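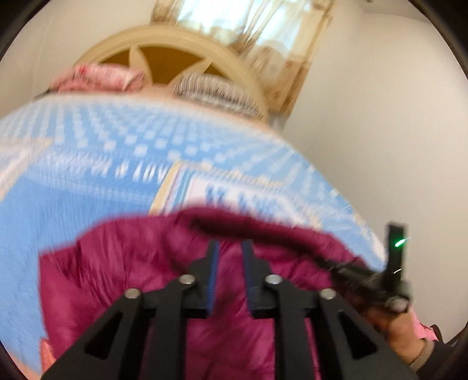 4. Setting Up a Live Trap Station

Reading time: 2 min

This section covers placing and arming the Danzer live trap for small mammal surveys. Complete Section 3 (registering the Ronik logger) before you start.

4.1 Choose a spot on level ground under shrub or grass cover. Keep traps at least 12 m apart along the survey line.

4.2 Push the marker stake into the soil beside the trap. Write the station number on the flag in pencil – ink fades.

4.3 Put dry nesting material in the rear chamber. Fill it halfway and keep it clear of the treadle.

4.4 Add the bait behind the treadle. The standard Dandesdale mix is rolled oats and millet. Do not use peanut butter in areas with ants.

4.5 Slide the door up until the latch clicks. Tap the side of the trap once. If the door drops, turn the tension screw a quarter turn clockwise and test again.

4.6 Clip the logger to the roof bracket and press the button until the green light blinks.

Note: The logger stores 370 door events. Older entries are overwritten after that.

Caution: Do not leave traps armed in direct sun. Close all doors by 11 a.m. and reopen them at dusk. From October on, check every trap twice a night.

Caution: Wear gloves when handling used bedding. Bag it at the station.

4.7 Record the station on the Zisari field sheet. One sheet holds 40 stations – start a new one for each survey line.

If the light blinks red, replace the battery as described in Section 7.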